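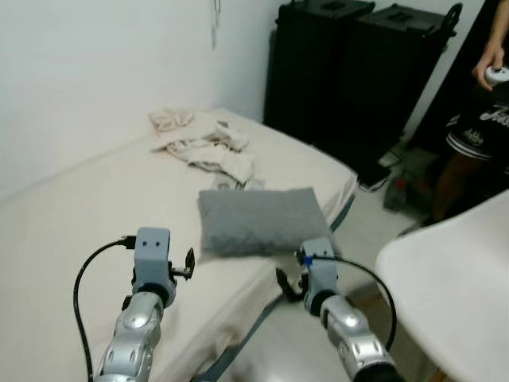 Grey quilted pillow and beige cloth on a cream sheet, guest room 23.

Modmont Guest Rooms – questions about the bedding

Is bed linen included in the price?
Yes. Each bed has one sheet, one pillow and one light throw. You do not need to bring anything, but many guests like to have their own pillow and this is of course fine.

Can I get a second pillow?
Please write to Sun-ja Hyun before you arrive. We keep extra pillows in the cupboard next to the stairs, soft ones and firm ones. There is no charge.

How often do you change the sheets?
For every new guest, and once a week if you stay longer. If something was spilled, tell us the same day and we will change it at once.

May I wash the quilted pillow cover myself?
Yes, at 40 degrees, with the zip closed. Please do not put it in the dryer – the filling between the layers becomes lumpy. Lay it flat on the rack.

Must I make the bed in the morning?
No. Leave the throw how you like it. On the day you go home, please take off the sheet and put it on the floor by the door, with the throw folded on the mattress.

The cream sheet comes loose at the corners. What can I do?
Lift the mattress a little and push the corner deep under it, first at the wall side, then at the front. Younes Ramadan can also bring you a fitted sheet in the larger size.

I am sensitive to wool. Is the throw safe for me?
The throws in all rooms are cotton. We had some wool blankets until January, but these are now only in the sitting room.

Where do I ask for other things?
At the front desk, or ring 192 from the telephone in the corridor. After ten in the evening Muammer Yüksel will answer.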